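The little things drawer, and other drawers
Krisztina Vida
Gatow, January

Home
Galleries
Sewing
About me

Quick one, lots of pictures, not much writing. The bedroom had got silly. Small stuff everywhere, on the windowsill, in coat pockets, in the soap dish. So Saturday I got it all out and went at it. Started after breakfast, still going when it was dark, did not stop for a proper lunch.

Captions are short as I'm doing them on my phone with a cold. Click for the bigger size. If it doesnt open, try again later, the gallery has been slow all week.

THE CHEST OF DRAWERS

Top drawer, before. Batteries, buttons, a tape measure, receipts from the garden centre. Could not shut it.

Same drawer, after. Shuts. Slides back in with one finger now, rubbed a candle stub along the runners while it was out.

Second drawer. Scarves. Rolled, not folded, as folding them lasted two days last time.

Third drawer, mostly tights. Bin bag for anything with a ladder in it. Kept one pair for tying up the tomatoes.

The bottom drawer sticks. Didn't do it. Next time.

Back of the chest, where it had come away from the wall. One earring (hurray) and a foreign coin I can't place.

THE SEWING TIN

Lid off. Old Estuvon tin, came with shortbread in it years ago, smelled of butter till last summer.

Thread sorted light to dark. Looks lovely, will not stay like that.

Pins. I had a box of 1000 once and I think half of them live in the carpet. Magnet on a string is the thing for this, drag it slowly and do the edges by the skirting.

Needles in felt now instead of loose in the bottom. Fingers much happier.

Bias binding, wound on bits of card. Cut the card from a cereal box, notch at each end, tuck the tail in.

Poppers. Two sizes mixed together, no idea which tool fits which. Put back as found.

BITS FOR HAIR

The worst job, left till after dark. They were in every room. Bathroom shelf, car, bottom of the swimming bag, round the handle of the hoover. I put everything on the bedroom table on the stripy cloth and went through it in goes, small lots, so I could see what I had. Plaid one underneath, both of them need a wash so it didn't matter about the fluff. And I wanted a box that wasn't a shoe box for once, low sides, open top, so you can see straight in. Went for the lime green. Cheerful. Can't lose it either. 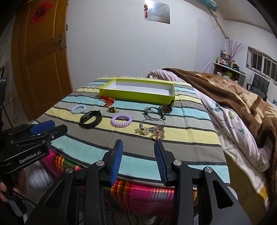
Rule was, if it still holds it stays. The spiral ones are my favourites, blue and lavender both kept, they don't leave that dent when you take them out at night. Plain black elastics I go through like mad, they stretch and then they're just a piece of string. The grey with the cream flower is for good. Beady ones are pretty but they do catch, so weekends only, and never with a wool hat.

The fitness band was in with them as well. It's always in with them. Has its own saucer by the bed now, we'll see how long that goes on for.

The red and orange tassel is a decoration and not for hair at all. Going on the wardrobe key once I've found the wardrobe key.

Spiral ones, tip from my neighbour: if they've gone slack, a mug of very hot water and leave them a minute. I've done it with the clear ones before. Do it in a mug you don't mind, one of mine bled a bit of colour.

Combs soaking. Washing up liquid and an old toothbrush. Grim, no close up.

Kirby grips on a strip of ribbon. Clip them along it, hang it inside the cupbord door. I've tried little pots and I've tried a matchbox, ribbon is best.

THE RIBBON JAR

All of it tipped out on the bed. Escobar helped. Escobar is a cat and did not help.

Long lengths wound round clothes pegs. Short lengths in an envelope marked SHORT.

Christmas ribbon in with the Christmas things at last, only took till January.

Jar, refilled. Narrow neck, pretty on a shelf, terrible for getting anything out. Might swap it.

THE CARD BOXES

For everyone who asks where they come from, Ilance, the paper shop by the bus stop. They do them flat and you fold them yourself at home. Colours change, you take what's in. I've had the green, a navy and a sort of mustard. Mustard went to my sister.

How I fold them, as somebody wrote in about it after the last gallery:

Score every line first with the back of a butter knife, even if it says it's scored already.
Long sides up, then the ends.
Tabs inside. Press the corners over the edge of a table.
Drop of glue on each tab if it's for anything heavy. For hair things I don't bother.

Navy box. Chargers and leads, each one with a bread bag tie round it and the name of the thing on a bit of masking tape. Still have two leads that fit nothing in this house.

Navy box again, from above. Yes one lead is already untied.

THE BUTTONS

Biggest lot by miles. Bought a bag of 2000 off a market stall when I was making the children's waistcoats, used maybe a handful, been moving them from house to house since.

Sorting on a tea tray. Tray with a lip, learnt that one the hard way.

Big coat buttons, strung on a shoelace so they stay in their sets. There was one set of 18, brown leather type, very sixties. Would love a coat to put them on.

Shirt buttons. Did white and not white and then stopped as I'd had enough.

The odd ones. Anchors, a duck, one shaped like a strawberry that I remember from a cardigan when I was tiny. Odd ones go in the saucer on the kitchen sill and I look at them when I'm washing up.

WHAT WENT

Bag for the school craft cupboard. Most of the ribbon, a lot of the buttons, felt scraps.

Bag for the bin. Perished elastic, dried up glue, a zip with no pull.

One small bag I couldn't decide on. In the hall. Will be in the hall at Easter I expect.

NOTES

The table goes back to being my sewing table this week so cloths are off and in the wash at 40. The stripy one comes up fine if you hang it while it's dripping, saves ironing it. I do like it, grey and yellow and that pale aqua, it goes with everything in there and doesnt show thread.

Next gallery is the airing cupboard, if I'm brave. After that the shed but not till it's warmer.

A couple of you asked about swapping. Happy to. I've got spare ribbon in greens and a lot of plain white buttons, looking for wooden toggles, any size, and a 28 inch open ended zip in navy if somebody has one spare. Write to me through the About page, I read them all, just slow to answer at the moment.

Please ask before using any of the pictures. Sewing group people don't have to ask.

COMMENTS (3)

Marlies
Did the ribbon idea with the grips tonight, took me five minutes. Thank you!! Does it not slide off the hook?

Krisztina
Loop the top over twice, then it stays. Or a drawing pin, if the door isn't yours to worry about.

Bea from the Thursday group
I have toggles. Dark ones, off a duffel coat. Will bring them.

Older: The spice shelf
Newer: none yet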